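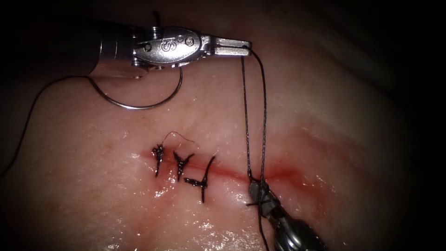

Nadine Salameh:前回の点検表、針捨て容器の欄が「異常なし」だけで終わっていたのが気になりました。どの容器がどのくらい埋まっていたのか、次に当番をする人には伝わりません。今回はぜひ一言ずつ書いてください。

ありがとうございます、全項目に書きました!書き始めたら楽しくなってしまって、欄からはみ出しています。読みにくいところは遠慮なく聞いてください。

Lalaline 縫合実習室 安全点検表(コメント付き)
点検日:2023年12月6日
点検者:Thandeka Hendricks
確認者:Nadine Salameh
記号:○ 良好/△ 要注意/× 使用停止

1. 鋭利物

1-1 針捨て容器が各台から手の届く位置にある ○
台の右側に統一してから、本当に動きがきれいになりました。左利きの人の台だけは左側です。札をつけてあるので、掃除のときに戻さないでください。

1-2 容器の中身が表示線を超えていない △
窓側の容器が線ぎりぎりでした。点検中に交換済みです。ふたは「カチッ」と鳴るまで押すこと。音がしないうちに手を離している人を見かけました。

1-3 メス刃の払い出し数と回収数が一致している ○
払い出し69、回収69。ぴったり合うとうれしいものですね!記録簿の字もすばらしく読みやすかったです。

1-4 床に針や糸くずが落ちていない ○
磁石棒で全面を確認。棒の持ち手のねじが緩んできたので締め直しました。台の脚の裏側は目で見ても分からないので、棒を寝かせて差し込むのがおすすめです。

2. 縫合糸と器具

2-1 糸の包装に破れがなく、期限内である △
引き出しの奥から、期限切れのものが1箱出てきました。練習用に回すなら赤い箱へ、と決めてあります。赤い箱に移して日付を消しました。新しい糸は手前に入れず、奥から詰めてください。

2-2 持針器の先がきちんと噛み合う ○
紙を一枚はさんで引く、いつもの確認です。どれも合格。ラチェットの戻りが重いものが一本あり、注油したら見違えるように軽くなりました!

2-3 鑷子と剪刀が種類別に戻されている △
有鉤と無鉤がまた混ざっています。トレーの底に絵を貼る案、私は大賛成です。次の会議で話しませんか。

2-4 切った糸の端が台に残っていない ○
各台の小皿がよく使われています。皿の中身は一般ごみではなく、黄色い袋へ。
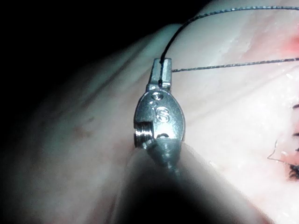

3. 練習用組織の保管

3-1 冷蔵庫の温度が5℃以下 ○
Cirnetell の表示で5℃ちょうど。庫内に置いた別の温度計も同じ値でした。扉のパッキンを拭いたら閉まりがよくなったので、来月もこの手順を続けます。

3-2 容器に名前と搬入日が書かれている △
日付のない容器がひとつ。持ち主が見つからないので、廃棄の札をつけて下段に移しました。心当たりのある人は昼までに連絡をお願いします。

3-3 食品が入っていない ○
もちろん入っていません!7月にヨーグルトが見つかって以来、扉の注意書きが効いています。

3-4 受け皿に液だれがない ○
下段に薄い輪じみがありましたが、乾いた跡でした。拭き取り済み。

4. 消毒と清掃

4-1 Tullura の希釈液が当日作成である ○
ボトルに作成時刻まで書いてありました。すごく助かります。希釈は100倍、計量カップは青い線まで。線が薄れてきたので油性ペンでなぞりました。

4-2 台の拭き取りが奥から手前に行われている ○
見学した範囲では問題ありません。拭いたあとの布をたたみ直してもう一台拭く、というのはやめましょう。布はたっぷりあります。

4-3 流しの排水が滞っていない △
奥の流しの流れが遅いです。ストレーナーを洗っても変わらないので、修理依頼を出しました。受付番号2302。直るまでは手前の流しを使ってください。「使用中止」の札は蛇口にかけてあります。

4-4 手袋が全サイズそろっている △
Sサイズが残りわずか。Keskin に追加を頼みました。箱のふたを開けたままにするとほこりが入るので、そこだけ気をつけて。

5. 電気と照明

5-1 延長コードが通路を横切っていない ×
窓側の通路で一本横切っていたため、その場で外しました。壁の差し込み口が遠いのは分かるのですが、針を持って歩く部屋です。配線カバーの見積もりを取っています。

5-2 手元灯の首が自重で下がらない ○
全台よし。関節を締めるときはレンチで少しだけ。前に締めすぎて、灯りの向きが変えられなくなったことがあります。

5-3 漏電遮断器の試験ボタンが作動する ○
作動確認済み。押す前に冷蔵庫の系統ではないことを必ず見てください。系統図は扉の内側に貼り直しました。字も大きくしました!

6. 緊急時の備え

6-1 洗眼器から水が出る ○
最初に濁った水が少し出たので、澄むまで流しました。週に一度は流したいところです。当番表に欄を足しておきます。

6-2 針刺し時の連絡先が見える場所にある △
掲示はあるのに、コート掛けの後ろでした。コート掛けのほうを動かしました。連絡先の内線は現行のものです。

6-3 救急箱の中身が一覧と合っている △
絆創膏が減っていて、使用記録がありません。小さな切り傷でも書いてください。叱るための記録ではなく、どこで切りやすいかを知りたいのです。

6-4 避難口の前に物がない ○
段ボールもワゴンもなし。気持ちのいい眺めでした。

確認者コメント(Nadine Salameh)
2-3の絵の案、賛成です。トレーの寸法を測っておいてもらえますか。5-1はカバーが届くまで、その台での電動器具の使用を止めます。6-1の当番欄は私が作ります。

点検者返信
寸法、測ります!ついでに引き出しの仕切りも測っておきますね。1-2の交換用容器は棚の上段に補充しました。残る未処理は3-2の持ち主探しと、4-3の修理日の連絡待ちです。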